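Trillero finger pads: Diane Friesen on the Prendcombe hire kit

23 Dec 2021

Prendcombe began hiring out its Trillero gripper kit in March. The package consists of a two-finger gripper, a wrist camera, mounting plates and a licence for the control software. Diane Friesen runs the applications desk and handles most of the questions from customers before they sign.

The one she hears most concerns the pads. "People ask what load it will carry. I ask them what shape the thing is," she says. "A smooth cap with a curved top is harder for us than a heavy box."

The Trillero pads are black and ribbed along their length. Friesen says the ribs were kept shallow so that the finger can be wiped down between jobs. A set is replaced after 30 days of continuous use, and the hire fee covers the first 3 sets. 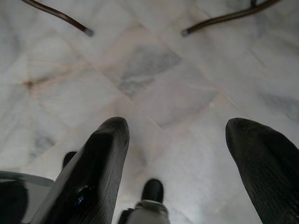 Trillero fingers open on either side of a black-capped object, seen from the wrist camera.

Floor-level work is the part of the service she is most cautious about. Pale, glossy surfaces can upset the exposure settings, and patterned stone gives the software edges that mean nothing. "Marble is a nuisance. The veining looks like an outline if the threshold is too low. We tell customers to set it on their own floor and leave our default alone."

Furniture is treated as fixed. The software keeps a margin of 10 centimetres around chair legs and similar obstacles, adjustable by the customer. Friesen would like a smaller figure but will not publish one until the Harahap controller has been through its next revision.

The kit does not suit every site. Jisley, the older of the two mounting plates, has no provision for cable routing, and customers who choose it must clip the camera lead to the arm themselves. "It works. It is slow to fit," she says.

Hire is by the month, with carriage charged separately.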